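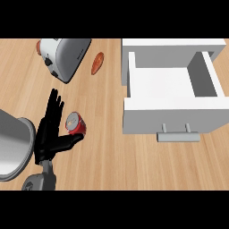
6 min read

September, lab notebook, network bench

Picking up where I left off before lunch. The spare core switch is racked under the old one now, and both are up on the management side. Nayeli did the cabling while I was still hunting for the console adapter (top drawer, left side, inside the box marked "tapes" – please can we relabel that box!). So as of this entry we have 2 switches, both running the same firmware, both with the same config apart from hostname and address, and one very full power strip.

What I want to know this week is how long we lose traffic when the primary goes away. I don't mean the number on the Plalline spec sheet, I mean what my little stream of pings sees from the far end of the building. We had that ugly afternoon in the summer when the primary rebooted itself and the file share hung for everybody in accounting, and I said then that I'd measure it properly before we bought anything else. So, measuring it.

Setup for anyone repeating this: sender is the old Bonby desktop on the bench, receiver is the laptop in the Guzmán room, plugged into the wall jack by the door (the one by the window is patched to something else and I lost a good half hour to that). I wrote a tiny script that sends a numbered packet every 10 milliseconds and writes down which numbers never arrive. 1000 packets per run, so each run is ten seconds, and I kill the primary somewhere near the start. Script is in the shared folder under failover, it's called count.py, it's ugly, it works.

First run, pulled the power cord on the primary. Never came back inside the ten seconds. Okay, so a ten second run is too short, good to know! Let it keep going on a plain ping while I went to look at the lights on the secondary, and traffic picked up at 14 seconds or a hair after. Did it again to be sure and got the same kind of thing. That is way longer than I wanted and way longer than the spec sheet promises.

Milagros came by and asked the obvious question, which was whether spanning tree was running in the old mode. I said no, I'd set it to rapid on both. She made me show her. It was set to rapid on the secondary. On the primary it was still in the old mode, because the config I'd copied over was the backup from before the change and I'd loaded it on top of the good one. So that's on me. Note to self and to everyone: the file called core-good.cfg is NOT the good one. I have renamed it core-old-do-not-load.cfg and the real one is core-current.cfg. Milagros Ríos is owed a coffee.

Fixed the mode, saved, rebooted both, waited for everything to settle. Ran it again.

Much better. Pulling the power now costs me a gap I can barely see by eye on the ping window. The script says 4 missing packets on the best run, which at my spacing is forty milliseconds, and I don't really believe it, so I'm not writing that one up as a result until I've checked the timing on the sender. The Bonby's clock is not something I'd swear by. Other runs were worse than that but all of them were well under a second. Raw logs are in the folder, one file per run, named by the hour and minute I started.

Then I tried the failure I care about more, where the switch doesn't die, it just gets stupid. Pulling a cord is the clean case, every box on the network notices a dead link right away. What we had in the summer was a switch with all its link lights on and nothing moving through it. I don't have a neat way to fake that. Nayeli's idea was to put a filter on the uplink that drops everything, control traffic included, and leave the port up. Took us a couple of tries to get the filter to catch the control frames too (the first version let them straight through, so of course the secondary thought all was well and sat there doing nothing while my pings went into a hole). With the filter right, the secondary waits for its hello timers to run out and then takes over, so the gap is a few seconds. Users would notice that. They'd grumble and hit refresh. I can live with it, but I'd like it shorter.

Options as I see them tonight:

Turn the hello timer down. Cheap, one line on each switch. Milagros is wary, she says she's been burned by switches flapping back and forth when the timers are too tight and the processor gets busy. Fair. I want to try it anyway on the bench with some load on, where it can't hurt anybody.

Bundle the uplinks across both boxes so there isn't really a standby at all, both carry traffic all the time. The Plalline boxes say they support this. We'd need the stacking cable, and ours is missing. Does anybody know where the stacking cable went? Short, thick, blue ends. It was on the hook by the window in the spring.

Or live with it and put a monitor on it. Etau (our monitoring box, for the new folks) already polls both switches, but it only asks them if they're alive, and a stupid switch says yes to that all day long. I'd want it to send something through the switch and out the other side. I've got half of that check written, really it's just count.py with the volume turned down.

I'm leaning toward the first and third together, and the second one when the cable turns up.

Things that bit us today, so they don't bite the next person: the wrong config file, see up there. The wall jack by the window. The secondary's fan is loud enough that you will not hear the primary's relay click, so watch the lights. And after a power pull, give the primary a good couple of minutes before the next run, it says it's ready well before it is, and I had to throw away two runs for that.

Oh, and failing back. I only tested it once, right at the end, and it was smoother going back than I'd feared, but once is once. Nayeli Pacheco wants to do a proper set of those tomorrow morning before the building fills up. I'll bring the other laptop so we can watch from two rooms at the same time.

Still to do: check the sender's clock against something decent, longer runs with real file copies going on, the timer test under load, find the cable, label the box. I left both switches on overnight with the filter off. Please don't touch the power strip.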